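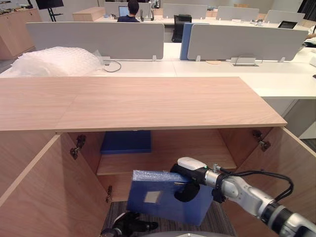

3.2 Storage conditions and sampling of records

The records examined in this study were held at two sites, Primholm and Ostley. At Primholm, files are kept in a single archive room on the ground floor, with staff access controlled by a key log. At Ostley, files are kept in the work area itself, in low cabinets placed close to the desks, and no log is maintained. The two arrangements were not designed as alternatives to each other. Primholm inherited its archive room from a previous tenant, while the Ostley cabinets were bought when the office was refitted without interior walls. Cabinets with double doors and an internal shelf (Figure 4) allow the top of the unit to be used as a work surface, and at Ostley this use was common enough to affect how often the doors were opened.

The sampling unit was the folder. A folder was defined as any bound or clipped set of pages carrying its own reference number, regardless of thickness. Loose pages were assigned to the folder whose reference number they carried and were left out of the sample if they carried none. Folders created before 2000 were excluded at both sites, as the older reference format does not separate the year from the client code and could not be sorted reliably.

From the remaining stock, 96 folders were drawn at each site by systematic sampling from a random start. Position in the stock was taken from the shelf order at Primholm and from the Dratine index at Ostley, where shelf order changed too often during the working day to serve as a sampling frame. A folder that could not be found on the day of sampling was recorded as missing and was not replaced. It was searched for again after 21 days, and the result of the second search was entered separately. Replacement was ruled out on the grounds that it would bias the sample toward folders that are easy to find, and ease of retrieval is one of the outcomes of interest.

Each folder was scored for completeness, order, and physical condition. Completeness was judged against the contents sheet inside the front cover. Where the sheet itself was absent, the folder was scored as incomplete even if every expected page appeared to be present. Order was scored as the number of pages that would have to be moved to restore the sequence given on the sheet. Condition was scored on the scale proposed by Khumalo, with the category for water damage merged into general staining after a pilot round in which the two could not be told apart with confidence.

All scoring at Ostley was done on a Thursday, before the start of the working day, to limit the number of folders in use at desks. Scoring at Primholm was spread over several mornings in August. Differences in mean condition between the sites should therefore be read with some care. Humidity was not measured at either site, and the Primholm room has an exterior wall. A second scoring of a subset of folders was carried out by Evie Goodall, who had no access to the first set of scores. Agreement was high for completeness and lower for condition, mainly at the boundary between the two middle categories. Disputed folders were kept in the sample with the first score.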